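Lavadora con brazo robótico: normas de uso en casa

Antes de dar la orden, revise que los cables del suelo queden fuera del recorrido del brazo. 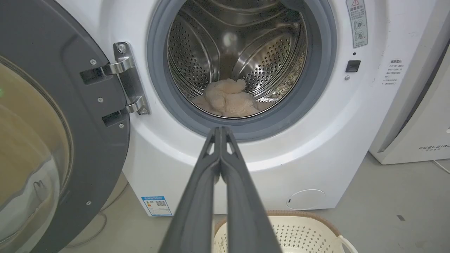
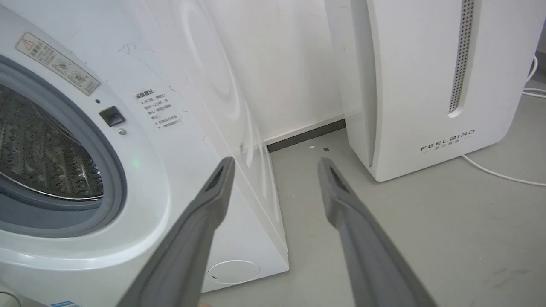

La pinza no debe forzar nunca la puerta. Si nota resistencia, pare el ciclo y espere 2 minutos – el bloqueo tarda en soltarse. Los peluches se cogen por el cuerpo, no por el pelo. Deje 45 cm libres delante de la lavadora y limpie los dedos de la pinza cada 3 lavados con un paño seco.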